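4.3 Connecting the Stelau desk lamp

Applies to model 2237. Revised 4/3/23.

Read section 4.1 before you start. The lamp must be used only with the power adapter supplied in the carton.

1. Set the lamp base on a flat, level surface at least 6 inches from any wall or curtain.
2. Turn the dimmer fully counterclockwise until it clicks.
3. Push the small plug into the socket on the base. Do not twist it.
4. Plug the adapter into a wall outlet. The status light shows amber for a few seconds, then green.

CAUTION: Do not run the power cord under a rug or through a door opening. A crushed cord can overheat without visible damage.

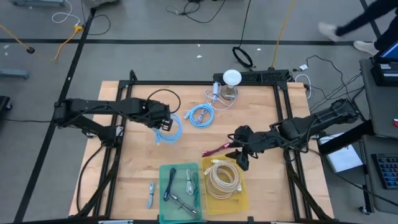

Reading time: 6 min

Keep data cables and the lamp cord apart on the work surface. Coil any spare length loosely and fasten it with the strap provided - never with wire or staples.

5. Turn the dimmer clockwise to the desired level.
6. To store a level, press and hold the dimmer until the status light blinks twice.

NOTE: The stored level is kept during a power outage. It is erased by a factory reset (see 4.6).

If the status light stays amber, unplug the adapter, wait 19 seconds and repeat steps 3 and 4. If it blinks red, the lamp has shut down to protect itself from heat. Let it cool with the adapter unplugged, and check that nothing is covering the shade.

Replacement adapters are listed under part number 112 in the Visitine parts list. Adapters from the older Wurel series have the same plug but a different voltage - do not use them.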